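1/ Notes on labelling shelf stock in a shared storeroom, after redoing ours at Clanow in March. Mostly about label material and numbering. Colour is covered near the end.

2/ Paper labels under clear tape failed first. The tape yellows, the edge lifts, and the ink goes grey where it's handled. We're now on polyester thermal transfer with a resin ribbon. It costs more per roll and needs a printer that takes ribbon.

3/ Adhesive matters more than face stock. General-purpose acrylic holds on painted steel. On polyethylene bins it lets go within weeks. Use the high-tack grade on bins and wipe them with isopropyl first.

4/ Numbering: bay, shelf, position. Two digits each, leading zeros, hyphens between. No letters. O and 0 caused most of our mis-picks under the old scheme, I and 1 the rest.
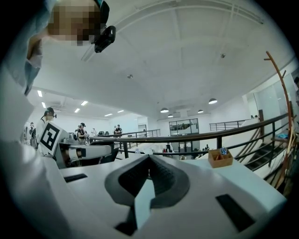

5/ Don't encode the contents in the location number. Kamrul Karunaratne argued for it and we tried it on one bay. The first time stock moved, every label on that bay was wrong. Location is location. Contents go in the spreadsheet.

6/ Text height: 6 mm is fine at arm's length. For anything above head height we doubled it. Black on white, plain sans serif, no condensed faces.

7/ Barcodes: Code 128, with a quiet zone on both sides. Our first batch of 400 was printed too close to the label edge and a good share wouldn't scan. Print 2, scan 2, then run the batch.

8/ Colour: one band per bay, repeated on the aisle sign. Dewanti Kusuma pointed out that our red and green bands looked the same to her under the old tubes. Now blue and orange, with the bay number printed inside the band.

9/ Still open: labels for the cold cabinet. The freezer grade has to go on before the surface is chilled, so that means emptying it. Will add to this thread once it's done.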